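The Tyranny of the Tray

Does fruit need a stage? One reluctant buyer looks at the cult of the corralled table 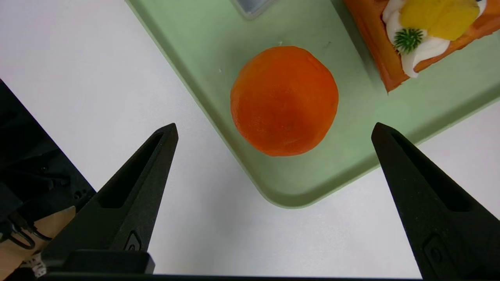
A rim and some nerve

A pale green tray with a round orange fruit in the middle of it, set at a slant on a white table. I will admit that it looks good. The green is close to sage, the corner is rounded, and the orange does all the work, as oranges do. Put the same thing on the bare tabletop and you would call it a snack. Put a rim around it and people start using the word "styling."

I have been hearing that word a lot. The spring catalog from Emance gives trays 3 full spreads, which is more than it gives to chairs. Grandis has gone further and sells what it calls a landing set: 2 trays, one to sit inside the other, for keys, mail and "seasonal produce." I asked the shop in Flaltbridge what the smaller tray did that the larger one couldn't. The answer was that it made a nice layer.

The case for trays goes like this. Loose things look like a mess, and the same things inside a border look like a decision. There is some truth in it. I put my own mess in a tray for most of May and it did look decided. It also got bigger. A tray has room, and room in my house fills up with batteries, rubber bands and the takeout menu from a place that closed.

Plastic or something grander

Then there's the price. Cieślak, whose pieces I otherwise like, makes a lacquered tray that costs 1250, and the shop keeps it behind the counter. It is very smooth. I was told not to put citrus on it.

That seems to me to settle the argument in favor of plastic, which you can run under a faucet and forget about. Specks and small marks show up on a flat, muted color whatever you pay for it, and on plastic I can live with them. I couldn't live with them on the lacquer.

What about the fruit?

One orange is a picture. A family eats more than that, and the moment you add enough for everybody you need sides, and a tray with proper sides is a bowl. We had bowls already. Mine came from a yard sale and holds a week of fruit without once being called a layer.

If you still want a tray, buy a cheap one in a quiet color and keep the mail off it. Eat the orange before it goes soft. The Emance catalog suggests replacing it with a candle.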